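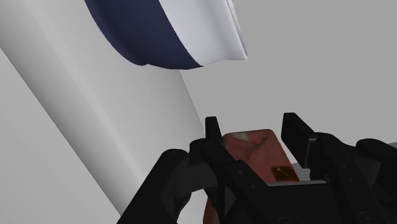 Eight months of automation at Rollholm, where I run the afternoon shift in packing. A few people asked how it has gone so I'm writing it down in one go.

We pack mixed orders for shops. Every box is different, which is the reason we were left alone for so long while the pallet side got its machines years ago. In November we got two picking arms from Felmont, and the planning software that goes with them, Fuvar.

Before an item goes anywhere near the real arms it gets tried in simulation. Plain grey room, simple shapes, and the gripper trying to hold whatever we sell. Small rectangular things are the easy end of the list. The fingers close on two sides and that's mostly that. Bags of anything are the other end.

Who does the trying? We do. That was the first real change. Two packers from my shift now spend their mornings at a screen going through the item list, saying which way up a thing sits, which side has the label we need to scan, where it crushes. They knew all this already. It had never been written down anywhere.

3,215 items on the list when we started. The plan said they would all be checked by spring. They are not all checked. The fragile section has hardly been opened.

There are 22 of us on the shift and there were 22 before the arms came. I put that early because it's the question I get most. Four people have different jobs now. The agency hours over Christmas were cut, though, and those were real hours for real people who used to come back every year. I don't think that should be left out when the company talks about no job losses.

The work that's left is heavier in one way. The arms take the small regular boxes, so what comes down to the hand benches is the awkward stuff all day long. You used to get a run of easy orders and catch your breath. Now you don't. We asked for an extra break on the hand benches and got ten minutes out of it, after a fair bit of asking.

Wrists are better. Twisting small boxes to find the barcode was the thing that sent people to the physio, and there's a lot less of it now.

Noise is worse than I expected. It's the air line more than the arms themselves — a short hiss every few seconds. You stop hearing it by the middle of the shift and then hear it again at home.

Pay. The two at the screens went up a grade, but only from February, and only once the union had written twice. If your place is about to do this, get the grade agreed before anybody does the new job. Afterwards you're arguing about back pay as well.

Training was 20 hours each. Half of it was useful. The useful half was standing next to the arm with someone who had used one, stopping it, clearing a dropped item and starting it again. The rest was slides.

Stoppages: 38 in the first week, most of them the arm letting go of something or refusing to pick it up. We get a few a shift now. Each one needs a person to walk over, and that person has usually got a box half packed. The software counts the stoppage. It doesn't count the box.

Someone asked if the Malinowski site is getting the same kit. I've heard yes, later in the year. A couple of their packers came over on a Sunday to watch and I told them what's in this thread, plus to bring earplugs.

Would I go back to how it was? For the wrists, no. For the pace on the hand benches, yes, some days. We have a meeting about rotating people between screens and benches next week and I'll add to this when I know what was agreed.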